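Schubladenzelle einrichten: Humanoid am Medikamentenwagen

Stand: 2020-04-28

Unsere Zelle in Mernside läuft, und ich bin immer noch ganz begeistert, wie sauber sich so eine Schublade aufziehen lässt, wenn die Vorbereitung stimmt! Diese Anleitung beschreibt, wie man die Zelle morgens in Betrieb nimmt und worauf man achten sollte, wenn die Hand neben den Griff fasst. Sie gilt für den Aufbau mit zwei fünffingrigen Händen und der Steuersoftware Uvudness. Wer noch mit der alten Ernetti-Konfiguration arbeitet, findet die Achsnamen in der Hung-Tabelle im Projektordner.

Was man braucht

Innensechskantschlüssel (der kleine Satz reicht)
Fusselfreies Tuch
Maßband
Klebeband für Bodenmarken
Einen zweiten Menschen am Not-Halt

1. Wagen stellen

Den Wagen in die Ecke schieben und die Rollen feststellen. Danach einmal kräftig an der obersten Schublade ziehen. Rutscht der Wagen dabei, die Bremsen nachstellen, bevor der Roboter überhaupt eingeschaltet wird. Die Lage der Rollen mit Klebeband am Boden markieren, dann geht es am nächsten Morgen doppelt so schnell. Das Schloss muss offen sein. Klingt banal, hat uns aber schon einen halben Nachmittag gekostet :-)

2. Arme und Leitungen prüfen

Beide Arme stromlos durchbewegen, langsam und bis kurz vor den Anschlag. Die Leitungen am Unterarm dürfen dabei weder spannen noch eine Schlaufe bilden, in die ein Griff einhaken kann. Clips nachdrücken, lose Schrauben an der Unterarmabdeckung handfest anziehen. Stoffhüllen glatt ziehen und darauf achten, dass sie nicht über die Finger rutschen. Fingerkuppen mit dem Tuch abwischen.

3. Nullen und aufwärmen

In Uvudness das Profil „Wagen“ laden, beide Hände öffnen und die Nullfahrt starten. Danach 30 leere Greifzyklen fahren lassen. Man hört richtig, wie die Gelenke ruhiger werden! Liegt die Abweichung an einem Finger danach über 2 Grad, die Nullfahrt für diese Hand wiederholen.

4. Griff anfahren, ziehen, greifen

Den ersten Zug immer im Schrittbetrieb machen. Die Hand fährt vor die Griffleiste, setzt die Fingerkuppen an und zieht auf einer geraden Linie zurück. Erst wenn die Schublade weit genug offen steht, kommt der Griff hinein.
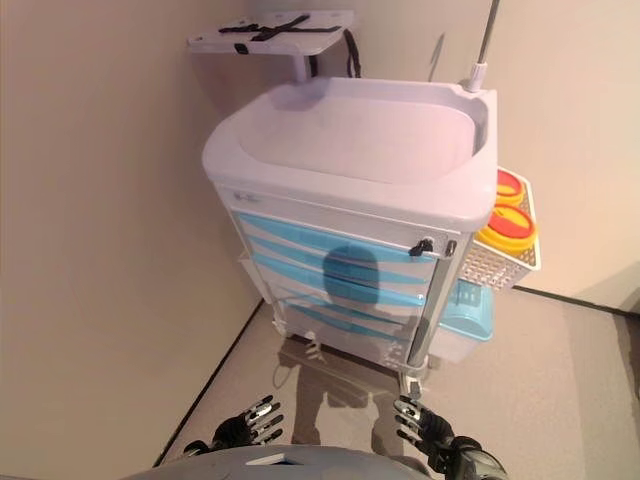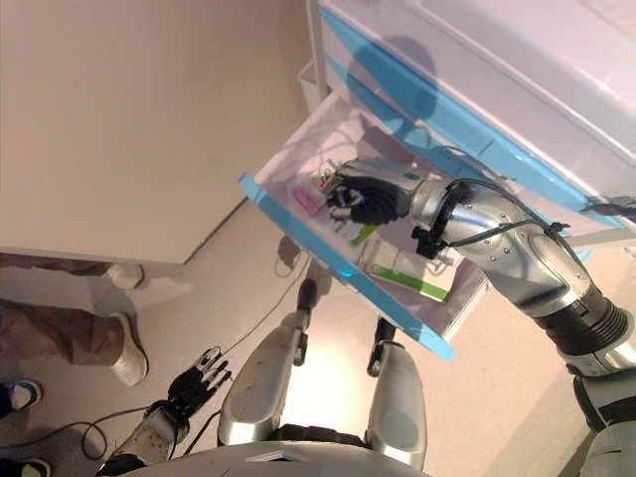
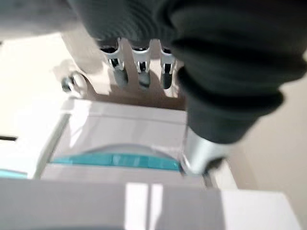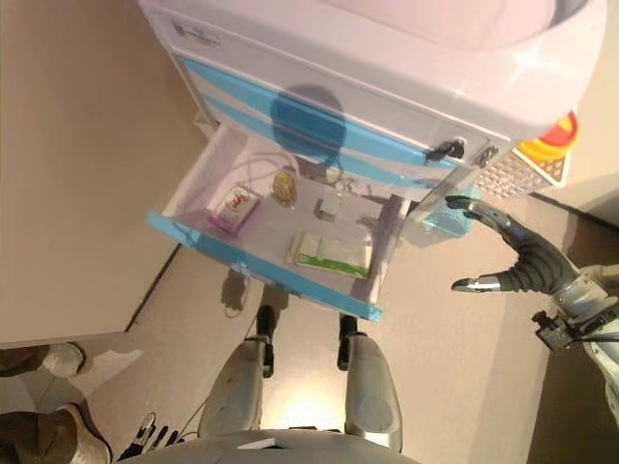 Die Griffleisten sucht Uvudness über den Farbton, und deshalb lohnt sich ein bisschen Zeit für das Licht. Das hellblaue Plastik hebt sich wunderbar vom weißen Korpus ab, solange es gleichmäßig beleuchtet ist. Steht eine Lampe hinter dem Roboter, wirft er sich seinen eigenen Schatten vor die Nase: Auf dem ersten Bild liegt ein Umriss mit Kopf und Schultern quer über den Schubladen und verdunkelt Teile der zweiten und dritten Leiste, auf dem vierten sitzt ein runder dunkler Fleck knapp über den blauen Streifen. Im ersten Fall den Helligkeitsbereich der Suche nach unten erweitern, im zweiten kann man alles lassen, wie es ist. Bei uns steht die untere Grenze jetzt auf 68, damit kommt die Suche wunderbar zurecht.

5. Inhalt einlegen

Für den Anfang kleine Schachteln und flache Packungen nehmen, mit etwas Abstand zueinander. Durchsichtige Teile sind die Königsklasse, auf weißem Schubladenboden sind sie für die Kopfkamera kaum zu fassen. Dafür die Handgelenkkamera zuschalten und die Annäherung auf die langsamste Stufe stellen. Nach jedem Durchgang die Teile neu verteilen, gern auch mal schräg.

6. Wenn etwas klemmt

Die Hand setzt zu hoch an: Wagenposition gegen die Bodenmarken prüfen, dann erst an den Parametern drehen.

Die Schublade verkantet: Zugrichtung kontrollieren. Zieht der Arm schräg, hilft es oft, den Roboter eine Handbreit zur Seite zu versetzen.

Die Finger schließen, melden aber keinen Kontakt: Kuppen reinigen, Hand neu nullen, Schwelle um 5 Punkte senken.

Das Bild der Handgelenkkamera verwischt: Verfahrgeschwindigkeit halbieren und den Sitz der Kamera kontrollieren.

7. Abschalten

Hände leer öffnen, Arme in Parkposition fahren, erst dann die Schublade von Hand schließen. Das Profil unter dem Tagesnamen sichern. Kabel am Boden so zur Seite legen, dass beim nächsten Start keines zwischen den Füßen des Roboters liegt. Im Mai bekommt die Zelle neue Fingerkuppen, die Werte für die Kontaktschwelle trage ich dann unter Schritt 6 nach.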